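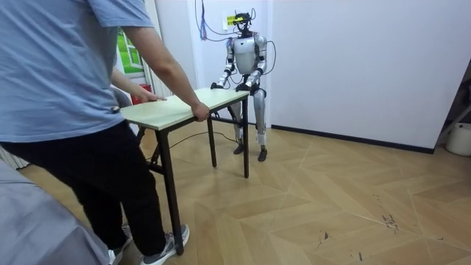
The small folding table in the Nindell room, held at both ends.

In July the furniture in the Nindell room was being sorted out for the autumn. The room is on the ground floor of the Rizk building and is let by the hour, mostly for drawing classes, language groups and small meetings. The old tables had come with the building and were too heavy for one person to shift. We had some £4000 to spend on the ground floor, and part of it went on folding tables.

There are eight of them altogether. Seven are kept in the long cupboard by the stairs and one stays out in the room. Samira Fakhoury measured the room and drew up the new layout, and Prakash Bhat wrote the notes on moving and storing that are now pinned up inside the cupboard door. Some of the notes are repeated on this page for people who book the room and have not used the new tables yet. 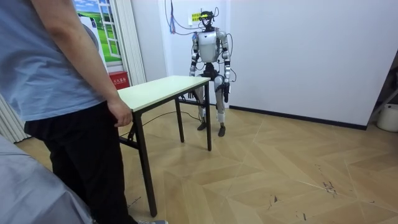
Tables should be carried by two people, one at each end, and not dragged. The older chairs have left their marks on the wood already, and we would like to get a few more years out of the floor before it is sanded again. Take hold of the top itself. The black crossbar lower down joins the legs, and it is not a handle. If the table is going past the blinds, the person nearest the window should go first and keep the corner away from the slats. Two of them have been replaced this year.

Agree which way you are going before you lift. Hussam Hijazi suggested always setting off towards the door end, and the Flanent drawing group now does this every time — it saves turning round halfway across. The tables do go through the doorway upright, but it is a tight fit, and folding them first is easier.
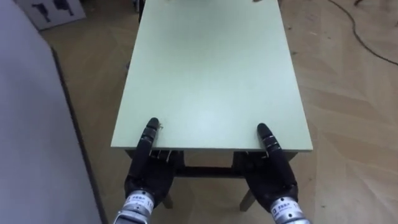

Looking down the length of the tabletop, with fingertips on the near edge.

The tops are pale and show ink and paint quickly. Wipe them with a damp cloth and dry them before folding. Please don't use the scouring pads from the kitchen. Donnie Yule tried one on a patch of glue and the dull mark is still there. Drawing groups should bring paper or a sheet to cover the top, and there is a roll of lining paper in the cupboard if you forget.

The layout for meetings is two tables pushed together under the light. For classes they go in rows, with the short ends facing the window wall. Teodoro Sepúlveda has a sketch of both arrangements and will email it to anyone who asks. The Noltetti language evenings use their own version, in a square, and put everything back by 9.30.
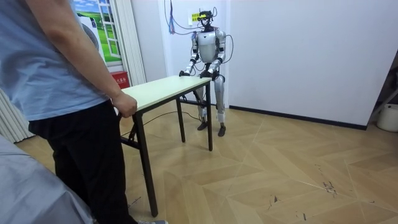
An end each. The parquet is laid in a herringbone pattern and has a few scuffs and scratches on the right.

Keys for the cupboard are at the front desk until 6 pm. After that, ring the number on the door. If a leg is stiff or a brace will not lock, leave the table flat against the wall and write it in the book, with the name of your group.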